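Sunday, December 20, 2020

I promised a few of you an update on the bed-making job, and I'm sorry to say it is mostly a tale of woe, so put the kettle on!

We've been at Trolberg since August, teaching the arms to tidy a bedroom, and I had grown quite fond of them. Then last week the left one stopped dead halfway through reaching for the pillow. No bang, no warning light, it just froze. Berhanu Moges hit the stop button (bless him, he was quicker than I was) and we both stood there feeling rather silly.
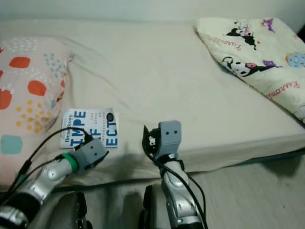

Two arms, one pillow and a few creases.

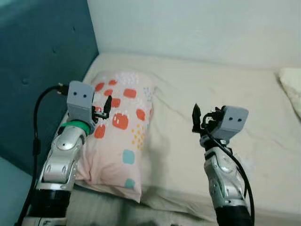 It took us most of the afternoon to find the fault. One of the wrist cables had been tugging a tiny bit every time the arm stretched out, and the plug had worked itself loose inside. It had managed 68 goes that day without a grumble, which is why I'd been hunting in the software like a fool. What bothers me more is that the right arm carried on for a moment after the left one had given up. Had somebody been leaning over to smooth the sheet, they might have had a nasty knock, and I didn't sleep well thinking about it.

So now both arms stop if either does, and we check the plugs every 30 runs. Berhanu wants longer cables as well, but the order from Vostitz won't be here for 14 days, and until then we're going very slowly indeed.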